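Lellow Small Objects: hand-held gripper demonstrations

README and data card, release 4

Summary

Lellow is a set of short recordings of people picking up, moving and putting down small household and desk objects with a hand-held two-finger gripper. Each recording is one attempt at one task, start to finish. The set was put together to train and test policies that go from wrist camera video to gripper motion. There is no robot arm in any of the recordings. A person holds the tool, and the camera on the tool sees what the policy would see.

The set has 63 task types. Each belongs to one of 6 families: pick and place, stand upright, sort into container, hand over, open and close, and clear surface. The full list is in tasks.csv, with the wording given to the operator for each one.

Maintainers: Rodica Hodoroagă (collection, contact for access), Knut Buschmann (processing and file format), Femi Amadi (labels and review).

What is in a recording

Every recording is a folder containing:

video.mp4, the wrist camera stream
pose.csv, the tool pose over time, in the frame of the first sample
width.csv, the opening between the fingers over time
meta.json, with operator code, surface, task code, object code, outcome and remarks

Timestamps in the three streams come from one clock. Poses are given as position plus quaternion, w first. Releases 1 and 2 had w last. If you have old loader code, check this before anything else.

The opening is measured at the carriage, not at the pad face. A worn or compressed pad will make the real gap a little different from the number in the file. We have not corrected for this.

How a recording is made

The operator places the object, steps back, picks up the tool and starts the stream with the fingers fully open. The object should be in view in the first second. From there the operator does the task at a normal pace, releases, backs the tool away and stops the stream. Retries inside one recording are allowed once. After a second miss the operator stops and marks the outcome as failed.

Objects are not lined up with the tool. Operators are told to put them down at a different angle each time and to leave them there, even if the approach is awkward. In the stand upright family, thin cylinders such as glue sticks, markers and lip balm start on their side.
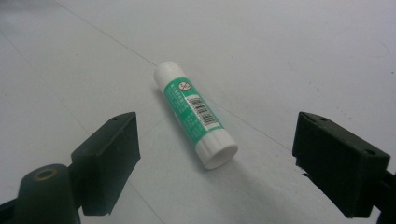 Glue stick on the table, fingers open on either side of the approach.

Operators work from a printed card with the task code and one sentence. They are not told how to grasp. Marius Roman tried a version of the card with suggested grasps in the first sessions, and the recordings came out too much alike, so those cards were dropped. The sessions that used them are marked "guided" in meta.json and can be filtered out.

Surfaces

Two surfaces are used in this release, a pale tabletop and a white tiled floor. Both are light in color, and that is a real limit of the set. Dark and patterned surfaces are planned for release 5. The surface field takes the values "table" and "floor".

On the floor, operators kneel or crouch. The tool is held lower and the paths are less smooth than at the table. Do not treat the two surfaces as the same distribution. We train on both and report them separately.

Specks, scuffs and small marks are left alone unless they are big enough to be grasped by mistake. Objects for other tasks are sometimes partly in view. These are not labeled.

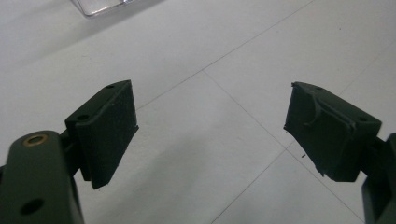

Ninitero, Tuesday, May 12, 2026

Notes added with this release, by Rodica Hodoroagă.

Pad wear. The finger pads do not stay the same over a collection period. Edges go rough, and the face can start to peel. In the floor picture the face of the right pad has a flap lifting away and a ragged lower edge, and the left one is intact. Recordings made with pads in that state are kept in the release. A policy that only works with new pads is of little use to us. The field pad_state in meta.json is "good", "worn" or "torn", and it takes the value of the worse pad. It was filled in by Femi Amadi from the video, so a few early recordings with poor light have "unknown" instead.

We have not measured grip force. If a slip shows up in a "torn" recording, please do not assume the pad was the cause.

Changing pads. Pads are replaced when an operator reports repeated slips on objects that used to hold. Both pads are changed together. Relu Zamfir keeps the log, and the pad set number goes in meta.json under pad_set. Two operators changed a single pad in February without logging it. We found the dates by going through the video, but the exact session boundary is a guess.

Object codes. Codes are now per item and no longer per kind. Two glue sticks with different labels have two codes. The mapping from old codes to new ones is in remap_v4.csv.

Removed. The folders under the Matei prefix are gone from this release. They were recorded with a different camera mount and the extrinsics were never settled.

Splits

Train, validation and test are split by object code and by operator. 4 operators appear only in the test split. No object in test appears in train, but similar ones do: there are glue sticks in both.

We suggest reporting success on the test split over 10 rollouts per task, on your own hardware, with the starting positions written down. The Raltuvum evaluation script reads tasks.csv and prints a blank results sheet.

Outcome labels

"success", "failed" and "unclear". The operator sets the label right after the attempt, and a reviewer checks it against the video. Where the two disagreed, the reviewer's label is used and the operator's is kept in outcome_op. "Unclear" mostly means the object left the camera view before release.

Known problems

Some width.csv files have a flat section at the start where the encoder had not woken up. Trim it using the valid column.

Clear plastic objects are hard to make out against the white floor, including for reviewers. Expect more "unclear" labels there.

Small print on labels and packaging is usually too blurred to read. The set is not suited to anything that needs text.

Left-handed operators are few. The hand field is filled in for releases 3 and 4 only.

Privacy

Audio was never recorded. Recordings where a face came into view were cut or dropped. Operator codes cannot be traced to names from the files in the release.

Access

Write to Rodica with the name of your group and what you plan to train. Please report bad files by folder name, and attach meta.json if you can.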